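About us

Tevel is a small language school in Brovmont. We teach English and Greek to adults, in groups of five or fewer, and we also give single lessons to people who prepare for an interview or an exam.

The school was opened by Efthymia Michailidis, who came to the town for one winter and stayed. Her first pupils were neighbours from Antwi Street, and the lessons were paid partly in jam. Today we have 40 pupils, the youngest is 17 and the oldest has stopped telling us. 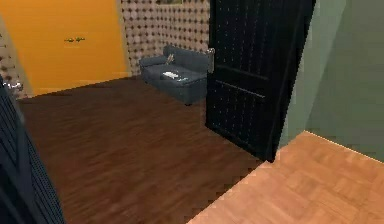

Tudur Wynne joined us as the second teacher. He takes the evening groups and the pronunciation class, where you will read aloud a lot and nobody will laugh at you. He also looks after our lending shelf - 300 books, most of them easy readers, and some Greek cookery books which come back with oil on the pages.

A course lasts 11 weeks. Before you begin, we talk with you for half an hour and find a group at your level. There is no written test. If the group is too fast or too slow for you, please say it to us early and we will change it.
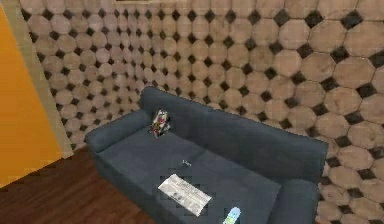
Every September we go together to the Lasarard market, and for that day the beginners do all the speaking. It is slow, but we always come home with cheese.

To ask for a place, please write to us or telephone in the morning - in the afternoon we are usually teaching.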